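The Laptop Job

The first thing you should know is that I broke it on purpose, and the second is that I broke it in the simulator, so put the phone down, Mum.

I'd been at Plorketti for 2 months when Silvana Damasceno dropped into the chair next to mine with half a sandwich and said there'd been a fault up at Lins. Lins was our first customer site, a big old house turned into offices, named after Elaine Lins, who owned it and still lived on the top floor. One of our two-armed machines tidied the desks there at night. It had picked up a laptop, carried it halfway across the room and then opened its right hand. Just opened it! The laptop hit the floor, and the machine went back to the cabinet and tidied a stapler as though it had done a lovely job.

"Whose laptop?" I asked.

"Elaine's," said Silvana. "With her book on it. The one she's been writing since before you were born."

Nobody was hurt, which was what the form wanted to know, and I remember being cross with the form for having such a small box for everything else. Edileuza Trindade, who ran safety and wore her reading glasses on top of her other glasses, had already pulled the plug on every machine we had out. She wanted to know why a hand that had been told to hold something had let go of it, and she wanted to know before any of them so much as waved again.

So that was February, more or less. Me, a cold office, a heater that smelled of toast, and the right hand.

The log was no help. It said the hand was closed, closed, closed, closed, and then it said the job was finished. According to the log there had never been a drop. Natanael Miranda, who had written most of the gripping code and was taking it all rather personally, said it had to be the hardware. The hardware people said it had to be Natanael. I was new and had no opinion, so I was the one who got to run it again, over and over, in Pamemmont.

Pamemmont was our simulator. I loved it, I'll admit that now. You'd ask it for a room and it would throw one together out of whatever it had lying about, so you got marble walls and kitchen doors and furniture that no living person would have paid for. I used to eat my lunch in there, in a manner of speaking. I'd just sit with the robot's view up on the big monitor and look round at the daft cupboards.

Edileuza asked for 500 runs. I did 500 runs. The hand reached out, took hold of the laptop, lifted it, carried it, put it down. It was perfect every time and I wanted to throw something.

"Do 2,000," said Edileuza.

"It's not going to drop it," I said.

"Then you'll have a nice quiet week, won't you?"

I didn't have a nice quiet week. I had a week of watching the right hand go out to one laptop after another while the left one hung about with nothing to do, and I started dreaming about it. In the dreams I was the laptop. I told Silvana this and she moved her chair a bit further off.

It was Dalva Peixoto who cracked it, and she didn't even work with us. She was Prilement's engineer, Prilement being the firm that made our wrists, and she'd come over to collect the broken one in a padded case. She stopped behind me on her way out, coat on, and watched the screen for a bit with her head on one side.
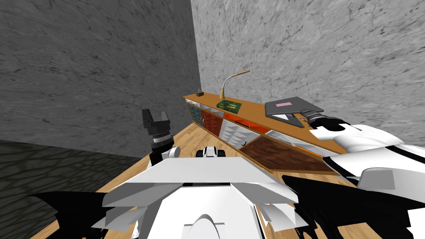

"Why does yours never wait?" she said.

"Wait for what?"

"For anything. It grabs, it lifts, off it goes. Do people never walk past it, at this house?"

Well, of course they did. Elaine walked past it all night long, because she didn't sleep, and she liked to come down in her slippers and talk to it. And when a person came near, the machine stopped dead until they'd gone. That was Edileuza's own rule and she was very proud of it. I'd never once put a person in the room. I had done all those runs in an empty house.

So I put in a pretend Elaine, just a grey pillar that slid along the floor, and I had her cross in front of the robot halfway through the carry. It stopped, good as gold. She slid off. Nothing happened. I had her come back and stand there longer - as long as it might take to tell somebody about your second husband, say - and at 4 minutes exactly the hand came open and the laptop went down.

I made a noise. Natanael came running, and so did the man from accounts.

There was a timer, you see. If a hand hadn't moved for 4 minutes, the wrist decided it must have been forgotten about, and it let go to spare its motor. Prilement had put that in for factories, where it was quite sensible, and Dalva went pink and said it was in the manual. It was. Page after page in, but it was there. And our log only wrote down what we'd asked the hand to do, never what it had done, so as far as the log knew it was still holding on.

Natanael sat on the edge of my desk and said a word I won't put here. Then he fixed the log before he fixed anything else, which made me like him a good deal more.

Edileuza sent me up to Lins to explain. I'd practised on the bus, all about timers and wrists, and Elaine listened to the whole thing in her slippers with the mended laptop on her knee. They had saved the book, all but the last chapter.

"So it was holding on the entire time I was talking," she said.

"Until it couldn't, yes."

She thought about that. Then she asked when she could have it back, and whether I took sugar, and I stayed until it got dark.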